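Come Knock on Doors With Me (Paid Field Organizer, Tamihana Town Council Race)

Hi, I'm Samira Karam, and I'm running the field side of Rangi Prendergast's campaign for town council. We lost last time by 184 votes. I still think about it when I'm brushing my teeth! So this year we're starting early, and I need one more organizer to help me run the east side, from the old depot all the way out to Truromcombe Road.

If you've never worked on a campaign, please keep reading. My first one, I showed up in sandals and went home with blisters and a clipboard I forgot to give back (I've still got it). What I need is somebody who can talk to a stranger on a porch for three minutes, write down what they said, and then walk to the next porch.

The job runs June through the election. Most shifts start at 4 p.m. and wrap up when it gets dark, plus weekend mornings. You'd be signing up canvassers, cutting turf, making reminder calls, and going out yourself a lot. We have 4000 doors on the east side list and I'd like every one of them knocked twice. The big issues out there are the bus cuts, the rental inspection ordinance and the stormwater fee, and people have strong feelings about that last one, so bring some patience.

Pay is $310 a week, part time, plus gas. I know it's not a fortune. Petronella Van Wyk, our campaign manager, fought to get it that high, and she signs the checks every other week.

You'll need to live in town or close by, have a phone that holds a charge, and be OK with dogs. A car helps a lot, but if you've got a bike and good legs we can work something out. Spanish or Tagalog would be wonderful. You don't have to belong to a party, because the race is nonpartisan, but you do have to like Rangi's platform enough to explain it in your own words.
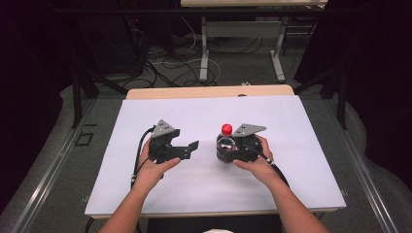 How to apply

Send me a few lines about yourself and a time somebody changed your mind about something local. No cover letter, please, and a resume only if you already have one lying around. You can drop it at the office (upstairs from Musura Bakery, side door, ring twice) or reply through the contact form on this site and put "east side" in the subject line.

I'll call everyone back myself, usually after 7 p.m. when the phones quiet down. If we both like the sound of it, you'll come out for one paid trial shift with me and Vaughan Ashby, our west side organizer, and we'll decide from there. Can't do the whole summer but want to help anyway? Write to me too! I've got yard signs to move and more than 37 streets that still need a block captain.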